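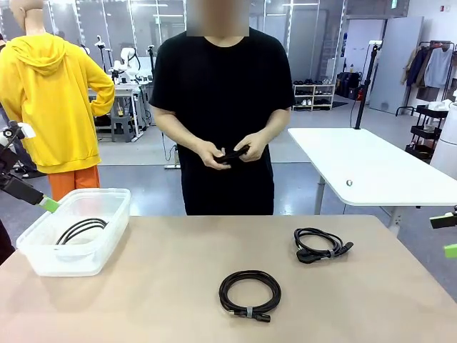 Yareli Manríquez me escribió que se había quedado atascada en la pantalla de envíos: «Puse lo que mando a casa como gasto y ahora Cloltari me dice que en agosto vivo con menos de lo que pago de renta, ¿qué hice mal?». Nada grave, Yareli, le pasa a casi todas la primera vez, y de ahí salió la idea de reescribir esta sección desde el principio.

Sección 4. Configurar los envíos a la familia

En las secciones anteriores creaste tu cuenta, elegiste la moneda en la que te pagan y metiste los datos del contrato. Ahora vamos con el dinero que sale para casa. Yo llevo mis cuentas con Cloltari desde que trabajaba cuidando a una señora mayor en Jevcombe, y antes las llevaba en una libreta que perdí en un autobús, así que si me pongo pesada con las copias de seguridad ya sabes por qué.

Antes de empezar ten a mano:

El último recibo de sueldo (el neto, lo que de verdad te llega).
Los comprobantes de los envíos que hayas hecho este mes, en papel o en el teléfono.
El nombre completo de quien recibe, tal como aparece en su identificación.

Si no tienes comprobantes de los meses pasados, empieza por el actual y ya. Se puede rellenar hacia atrás más adelante (sección 6).

4.1 Crear una persona destinataria

1. Abre el menú y entra en Familia.

2. Pulsa Añadir persona. Escribe nombre y apellidos. Los acentos los acepta bien desde la versión anterior; antes se los comía y mi hermana aparecía en los informes con un apellido rarísimo.

3. Elige el parentesco. Hay una lista cerrada y es corta, lo sé. Para una vecina que cuida a tus hijos, una comadre o una cuñada, usa Otra persona de confianza y escribe lo que quieras en el campo de notas.

4. Elige la moneda en la que recibe.

5. Marca la casilla Administra el dinero si esa persona decide en qué se gasta. Déjala vacía si solo lo recoge y se lo pasa a otra.

6. Guarda.

Nota: la casilla del paso 5 parece una tontería pero cambia los informes. En mi caso quien cobra es mi padre y quien organiza la compra, la escuela y las medicinas es mi hermana. Los tengo a los dos, él sin marcar y ella marcada, y así el resumen mensual se genera a nombre de ella.

Puedes añadir hasta 50 personas. No conozco a ninguna que haya llegado ahí, aunque hay meses en que una siente que sí.

4.2 Decirle al programa qué es un envío y qué es un gasto

Este es el punto donde se atascó Yareli, así que vamos despacio.

Cloltari separa el dinero en tres cajones: Lo mío, Casa y Deuda. Lo mío es lo que gastas tú donde vives: renta, comida, transporte, el saldo del teléfono. Casa es lo que mandas. Deuda es lo que debes por haberte ido, es decir la agencia, el pasaje, los papeles, el préstamo de la prima. Si metes un envío en Lo mío, el programa cree que te lo has comido tú y te calcula un presupuesto imposible.

1. Entra en Movimientos y pulsa Nuevo.

2. En Tipo elige Envío. Por defecto sale Gasto, ojo con eso.

3. Elige la persona destinataria. Si no aparece, no la guardaste en 4.1.

4. Escribe en Sale de mi cuenta la cantidad total que pagaste en ventanilla o en la aplicación, comisión incluida.

5. Escribe en Llega a casa lo que recibió tu familia, en su moneda. Pregúntaselo, de verdad, no lo copies del comprobante. A veces en el punto de cobro descuentan algo y una se entera meses después.

6. Si conoces la comisión, ponla en su campo. Si no la conoces, déjalo vacío y el programa la estimará con el cambio del día.

7. Guarda y mira que el movimiento salga con la etiqueta Casa.

Un ejemplo mío para que lo veas con números. En agosto salieron de mi cuenta 347 en un solo envío y la comisión fue de 53. ¡53! Llevaba años mandando desde la misma ventanilla por pura costumbre y hasta que no vi las dos cifras una debajo de la otra no me dio por comparar.

Precaución: no borres un movimiento mal clasificado para volver a crearlo. Si lo borras se pierde el tipo de cambio guardado de ese día y el nuevo usará el de hoy. Ábrelo, pulsa Editar y cambia solo el Tipo. Esto es lo que tuvo que hacer Yareli con los suyos, y se le arregló el mes entero en un rato.

4.3 Conectar con Kurek (opcional)

Si mandas con Kurek puedes hacer que los envíos entren solos. Si mandas por otra vía o con alguien que viaja, salta a 4.4.

1. En Kurek, entra en tu perfil y busca Exportar historial. Está bastante escondido, al final de todo, debajo de los avisos.

2. Genera un código de lectura. Copia el código completo, con los guiones.

3. Vuelve a Cloltari, abre Ajustes, luego Conexiones, y pega el código.

4. Elige desde qué mes quieres importar. Yo te recomiendo un solo mes para probar.

5. Pulsa Importar y espera. Con muchos movimientos tarda, no cierres la pantalla.

6. Revisa los nombres. Si en Kurek tu mamá figura con el apellido de casada y en Cloltari con el de soltera, te creará dos mamás. Para unirlas mantén pulsada una, elige Unir con y selecciona la otra.

Precaución: el código de lectura sirve para ver, no mueve dinero, pero enseña cuánto mandas y a quién. No lo compartas con tu empleador ni con la agencia aunque te digan que es un trámite. A mí me lo pidieron en Rodbridge cuando fui a renovar y contesté que no lo tenía encima.

4.4 Repartir lo que llega

Aquí es donde el programa me parece de verdad útil, porque mandar es una cosa y ponerse de acuerdo en para qué es otra muy distinta. Lo ideal es hacer esta parte por teléfono con la persona que administra, cada una con su pantalla abierta.

1. Entra en Familia, toca a la persona que administra y abre Reparto.

2. Verás cuatro destinos ya creados: comida, escuela, salud y vivienda. Puedes cambiarles el nombre o añadir otros. Nosotras tenemos uno que se llama techo y otro que se llama por si acaso.

3. Asigna un porcentaje a cada destino. La suma tiene que dar cien o el botón de guardar se queda gris.

4. Decide si el reparto es Fijo (igual todos los meses) o Por envío (se pregunta cada vez).

5. Pulsa Enviar propuesta. A la otra persona le llega un mensaje y puede aceptarla o cambiarla.

6. Si la cambia, te vuelve a ti con lo modificado en naranja. Se puede ir y volver las veces que haga falta.

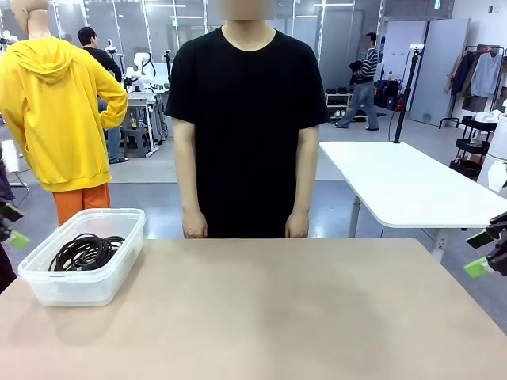

Mi consejo es empezar con Por envío durante un par de meses y pasar a Fijo cuando ya no discutan por lo mismo. En casa al principio poníamos un 62 por ciento a comida y ahora está bastante más abajo, en parte porque mi hermana abrió un puestito y la comida la saca de ahí. Eso también se puede apuntar, por cierto: lo que gana quien se quedó entra en Familia, Ingresos propios. Mucha gente se lo salta y luego el informe dice que todo depende de la que está fuera, y no siempre es verdad.

Nota: si la persona de allá no tiene teléfono con internet, marca Sin conexión en su ficha. La propuesta se convierte en un texto corto que puedes leerle en la llamada, y luego tú misma pulsas Aceptada de palabra.

4.5 Registrar la deuda de salida

1. Abre el cajón Deuda y pulsa Nueva deuda.

2. Pon a quién le debes. Si es una agencia, escribe el nombre que sale en el recibo, que a veces es distinto del que sale en el letrero.

3. Pon la cantidad original y lo que queda hoy. Si no sabes lo que queda, pídelo por escrito.

4. Marca cómo se paga: lo descuentan del sueldo, lo pagas tú o lo paga la familia.

5. Si te lo descuentan, vuelve a tu contrato (sección 3) y comprueba que el sueldo que pusiste sea el neto de después del descuento. Si pusiste el de antes, la deuda se te contará dos veces.

6. Adjunta una foto del acuerdo. Se guarda en el teléfono y en la copia.

Precaución: Cloltari no da consejo legal. Si al sumar los pagos te sale que ya devolviste más de lo que debías, guarda el informe en PDF y llévalo a una organización de trabajadoras o a tu consulado antes de reclamar por tu cuenta.

4.6 Avisos y copia de seguridad

1. En Ajustes, Avisos, elige el día del mes en que cobras. El aviso de envío sale por defecto a las 8 de la mañana en la hora de donde estás tú. Cámbialo si a esa hora estás trabajando, que será casi siempre.

2. Activa Avisar si cambia la comisión.

3. Ponle clave a la pantalla de inicio. Sobre todo si duermes en la casa donde trabajas.

4. Entra en Copia y elige dónde guardarla. Yo la mando a mi correo y al de mi hermana.

5. Haz una copia ahora mismo, antes de seguir leyendo. Te espero.

Problemas que me han contado

El total de Casa sale en cero. Casi siempre es que los envíos están guardados como Gasto. Vuelve a 4.2.

Me sale el cambio de otro país. Apolinar Jaramillo lo resolvió quitando la detección automática de ubicación, que se le había quedado en el aeropuerto donde hizo escala. Está en Ajustes, Región.

La propuesta de reparto se queda en Pendiente. Pide a la otra persona que abra la aplicación, a veces el mensaje llega pero no se actualiza hasta que entra.

Importé de Kurek y ahora tengo todo duplicado. En Conexiones hay un botón que dice Deshacer última importación. Solo deshace la última, así que si importaste tres veces seguidas (a mí me pasó, por impaciente) toca borrar a mano las otras dos, y en ese caso sí vale borrar.

Mi familia no quiere que aparezca en qué gasta. Pues se respeta. En la ficha de la persona pon Reparto en Privado y verás solo el total recibido.

En la sección 5 vemos cómo apartar algo para ti en Lo mío sin tocar lo que mandas, y cómo crear una meta de regreso con fecha o sin ella.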